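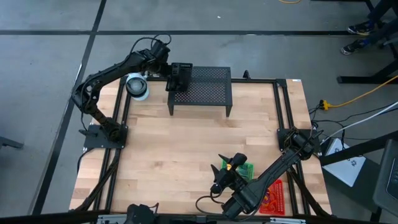
Butcher-block top in the black aluminum frame, mesh riser shelf on the upper half.

Dalance Bench Top + Frame
Sorting and packing bench, one station
Item DB-66

Made to order. Current lead time: ask, it moves around. Orders in before December go out before the shop closes for the break.

What you get

Wood top, 66 inches long, strips glued up side by side. Pale tan to honey, some boards with darker streaks. We don't match boards for color and we don't sort out the streaky ones. If you want an even top, say so on the order and expect to wait longer.

Black aluminum extrusion frame. Rails run along the edges of the wood and cross near the corners. Slots stay open so you can bolt on whatever you need, plates, hooks, a lamp arm. Hardware bag has more T-nuts than you'll use.

Riser shelf (the Savari, small). Black perforated metal, mesh top, thin legs. Just stands on the wood, no screws. Good for tape, labels, the stapler. Not a step. Please don't stand on it.

Baskets are sold seperately, see further down.

Sizes and weights

Top length: 66 in
Riser height: 17 cm (yes, centimeters, the shelf supplier works that way)
Rated load on top, spread out: 300 lb
Rated load on riser: light stuff only
Finish: food-safe oil, one coat at the shop

Care

Oil it when it looks dull. Wipe up spills. Don't drag metal boxes across, the wood will mark. Marks sand out — 120 grit then 180, with the strips, then oil again. Leave it overnight before you put paper on it or the paper takes up the oil.

Cardboard boxes are fine on it. Wet boxes are not.

Check the frame bolts after the first month, then whenever. A quarter turn is usually enough. Hex key is in the bag.

Caron baskets

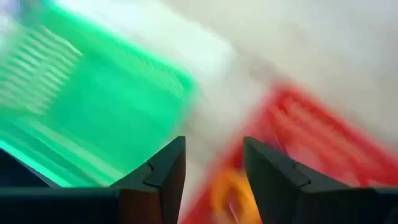

Photo: Shiyu Du / Dalance

Green and red, plastic, ribbed. Our most reordered part by a long way. Shipped over 1000 of them last year, mostly to people who bought two and came back for more.

Two colors because most customers sort into two piles. Green for go-ahead, red for check again, or whatever your crew settles on. We use green for picked and red for returns in our own packing room. Domingo Cáceres in packing has it the other way round at his end, so put a label on them.

Rinse with warm water and dish soap. No dishwasher. Replacement baskets ship single, no minimum.

Do they come in blue? Not right now. We asked Caron, no date yet.

Fitting it together

Two people for the top, it's heavy and the corners are easy to ding. Frame first, on the floor, bolts finger tight. Drop the wood in. Square it up. Then tighten. If you tighten before you square it the top will sit proud at one corner and you'll be taking it all apart again.

Leave a small gap on the long sides. Wood moves with the seasons, more than you'd think in a dry room.

Run your cords off one side and keep them out of the walkway. There's a cord clip kit (Clandeo, black or gray) if you want them tied to the rail.

Feedback from customers

"Had mine in the print room since spring. Top is solid, riser is a bit small for our label rolls." — Rania Abdel Hamid

"Wish the baskets nested better. Otherwise fine, ordering a second bench." — Santosh Maurya

Bigger riser is being worked on. Price not set.

Shipping

Top and frame come on a pallet. Riser and baskets in seperate cartons, may arrive a day or two apart. Check the corners of the top before you sign. Write any damage on the slip, take a photo, send it over the same day if you can.

Returns on standard tops only. Not on cut-to-size.

Questions about sizes or cutouts: Javiera Toledo, bench desk, mornings are best. Have your room width handy when you call, and the door width too.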